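Workshop notebook, Plondport bench
Tuesday, February 19, 2019

Carried on with the creep tests on adhesive tapes. Two rolls left to get through from the Panyasiri order, plus the repeat on the Faltport roll that gave odd numbers.

Substrate is the same painted steel plate as before, wiped with isopropyl alcohol and left ten minutes. Tape cut to 23 mm lengths with the jig, put down by hand, then one pass each way with the heavy roller. Static shear, load hung straight down. Clock starts when the weight is released and stops when it hits the foam.

Faltport roll, repeat. Load 1000 g. First sample let go at 2350 s, second still holding when I stopped at 3000 s. The early one failed cleanly at the plate with no residue. Edge lift was visible at the top corner well before it went, so I suspect the roller pass and not the adhesive. Marked as suspect in the sheet, not deleted.
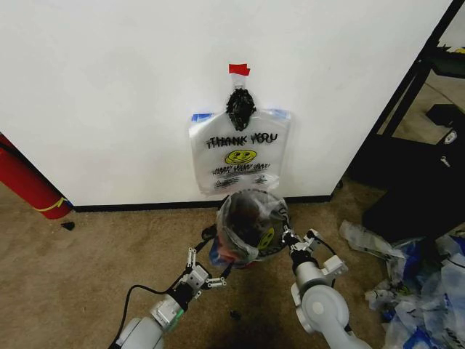 Panyasiri roll A, same load. Both samples past 3000 s. Slip measured against the scribed line was below what I can read with the hand loupe. Need the dial gauge for this one. It is still out for calibration and I would prefer not to quote slip figures without it.

Panyasiri roll B. Adhesive is softer to the touch and strings when peeled by hand. Slipped steadily from the start and left a smear on the plate. Cleaned with alcohol twice, then the citrus solvent, then alcohol again. Do not use that plate position until it has been checked with a blank.
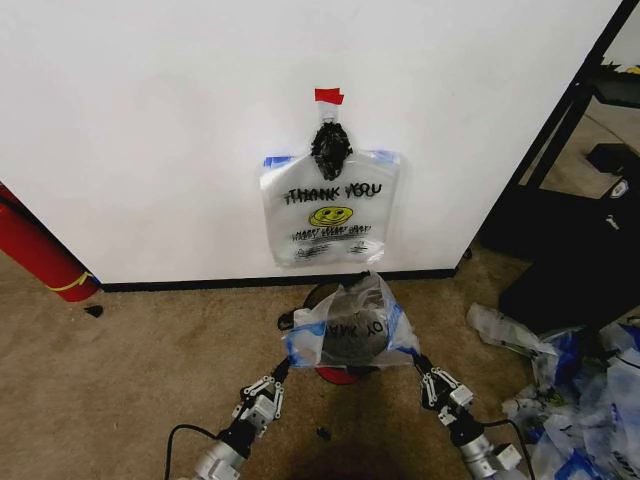 Page last changed: Tuesday, 4:52 PM

Notes on the rig. The left clamp walks under load. Retightened it between samples and put a pencil mark across the joint - if the mark splits, throw out the run. The foam pad is compressed on one side and should be turned over.

Temperature log has a gap over lunch. The logger was on and recording to a full card. Card cleared. Room felt steady, but that is not a measurement, so the samples running in that window get a flag in column F.
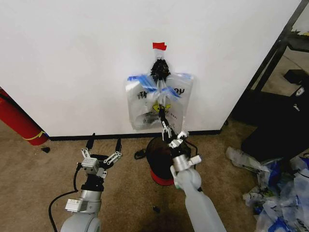 Peel tests not started. The method sheet from Zestport gives the pull angle but leaves out the dwell time after application. Wrote to ask. Until they reply, use the same dwell as the June series so the two sets can at least be compared with each other.

To do:
Blank run on the smeared position
Third sample of the Faltport roll, fresh cut, roller pass done slowly
New blade in the jig - cut edges are starting to drag
Copy flags from the paper sheet to the shared one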